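Parts Bench News

I have a soft spot for old office towers, and I've spent more Thursday evenings than I'd like to admit with my head in one. They're so nice to work on! Lay the thing on its side, get the side panel off, and there's all of it looking up at you, blue latches and all.

My big tip this month is to give every part a spot of its own before you start. I used to pile everything in a Tratau cookie tin (don't do this), and I once lost almost 26 minutes to a memory module that had slid under the paper lining. A tray with proper slots and pockets is so much better, and you can see at a glance what you've still got to deal with.
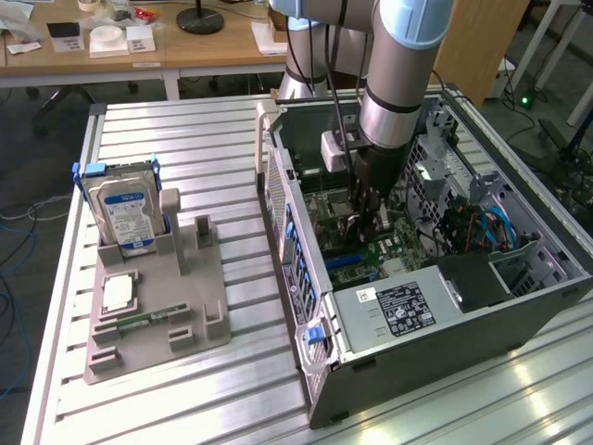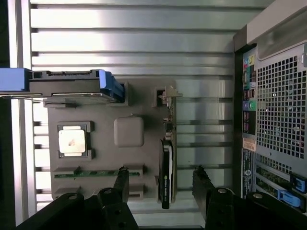

Processor and memory, each in its own spot on the gray plate.

If you want to have a go at one yourself, the Curkton shop has a shelf of retired towers in the back, and the Rajan adapter cables are down to $7. Bring your own screwdriver, and please label your drives!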